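Mug
Wednesday, January 1, 2025 – by Albane Vasseur

A mug is a sturdy cup with a handle, made for hot drinks and used without a saucer. 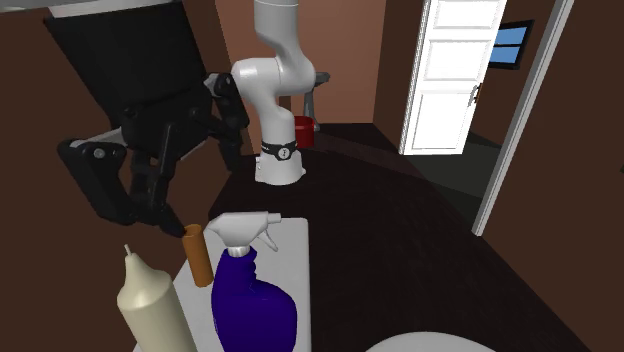
A red mug on a dark tabletop.

I grew up calling everything a cup, so I had to learn this one! Most mugs are stoneware or porcelain, though campers like me still love enamel – it chips, but it rarely breaks. My own holds 400 ml, which is a lot of tea. Early ones were often wood or clay (and pretty thick at the rim).

Contact | © Simasden | Back to top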